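How to Get Coffee and Tea Stains Out of a Steel Cup

Brown film inside a steel cup is mostly dried tannin. Dish soap won't shift it once it has built up over a few weeks. Baking soda will, and you don't need to scrub hard.

You need baking soda, hot water, a bottle brush and a soft cloth. Skip steel wool and chlorine bleach, as both can damage the finish.
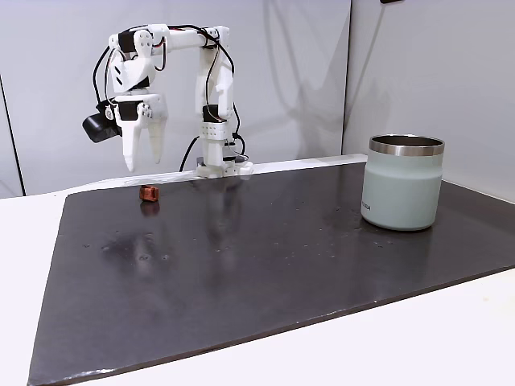 Ulside Shared Kitchen Team

1. Take off the lid and pull out the rubber seal. Set both aside in warm soapy water.

2. Put one tablespoon of baking soda in the cup. Use two for anything that holds more than a pint.

3. Fill to the rim with water just off the boil. It will fizz a little if there is old coffee in the bottom.

4. Leave it for 44 minutes -- longer is fine, and overnight does no harm. Keep the lid off the whole time.

5. Pour it out, go around the inside with the brush, and rinse twice.

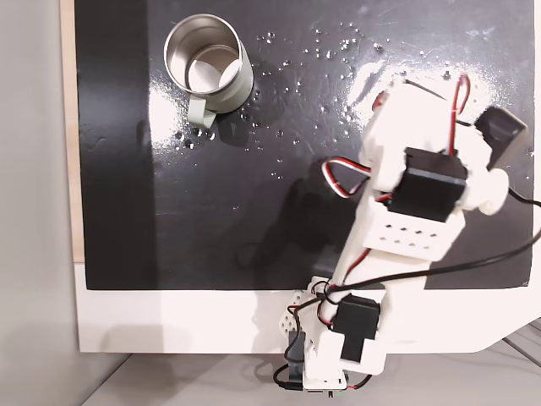 Stainless-steel mug with a gray-green handle.

If a ring is left near the top, make a paste of baking soda and a few drops of water. Rub it on with the cloth and let it sit for eight minutes before rinsing.

White chalky spots are lime, and baking soda won't touch them. Use one part white vinegar to three parts water and soak for up to an hour. Don't mix the two in one go.

Dry the seal before you put it back. Replacement seals are in the drawer under the kettle. Ask Oriana Salinas if your size has run out.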